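Food and Evidence, Unit 4
Reading a portion-size study

Read these notes before the seminar. They cover the claim that smaller plates make people eat less, which most of you will have met as a fact in a magazine or on a leaflet in a waiting room. Treat it as a claim.

4.1 Where the idea comes from

The usual argument borrows from an old drawing trick: a disc inside a big ring looks smaller than the same disc inside a tight ring. Food is the disc, the plate is the ring, so on a big plate you think you have served yourself less and you add more. It is a pleasing story. Whether hungry people at a table behave like people judging discs on paper is a separate question, and the leaflets tend to skip it.

Colour gets dragged in as well. A pale food on a pale plate is supposed to vanish and so be over-served. Watch for studies that change size and colour together and then credit one of them.
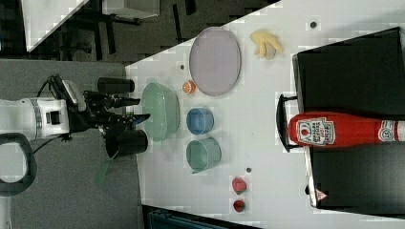
Fig. 4a. Oval bowl, oval plate and fruit on a white table.

Shape is hardly studied. Most papers use round plates and report the diameter. An oval has no single diameter, and a bowl has depth, so "20 per cent smaller" may mean the width, the area or how much the thing holds. If the paper doesn't say which, put a question mark in the margin and keep it there.

4.2 The Hondow trial

Our set text is the Hondow trial, run in a works canteen over one October. It had 119 diners, split between large and small plates. The authors report that the small-plate group took less at the counter. Fine. Now look at what was left out.

Second helpings were free and weren't recorded. Plates were weighed going out and never coming back, so we know what was served and nothing about what was eaten. The small plates were also given out at the early sitting, which ended at noon, and the large ones at the late sitting. People who eat at half past eleven may simply be less hungry.

Table 2 drops 19 diners for "incomplete trays". No one explains what an incomplete tray is. Work out for yourselves whether the result would survive if all of them had been in the small-plate group and had gone back for more.

The follow-up, paid for by the tableware firm Rellus, used 40 people and found a bigger effect. A small study with a bigger effect and a sponsor who sells small plates should make you slow down. It doesn't prove anyone cheated.

4.3 What counts as eating

Served, eaten and wasted are three different weights. Fruit makes this awkward, as skins and peel go out on the plate and come back as waste. Jansen's method note (in the reader) weighs peel separately. Hondow lumps it in with leftovers, or would have done if leftovers had been weighed.

Drinks are mostly ignored too. I have yet to see a good reason for it, other than that liquids are a nuisance to measure.

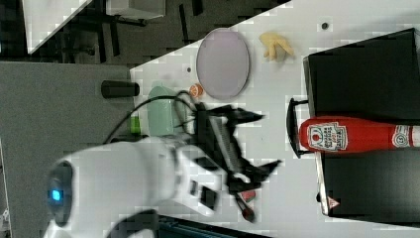

Dwight Gosselin wrote in the margin of last year's handout that I was being too hard on the canteen work, that a real kitchen at lunchtime will never give clean numbers, and that a rough answer from real diners beats a tidy one from students paid to eat soup in a booth. I agree with the first half. A rough answer is worth having when the paper tells you how rough, and Hondow doesn't.

4.4 For the seminar

Bring one news story or leaflet that repeats the small-plate advice, and trace it back as far as you can. Note where the trail stops. Last year several of them ended at the Trustness web page, which gives no source at all.

Also bring a half-page plan for a better canteen trial. Say what you would weigh, when, and who would know which plate was which. Costs can be left out for now.

Reading: set text, sections 2 and 3, and Jansen's note. The appendix is optional and badly typed.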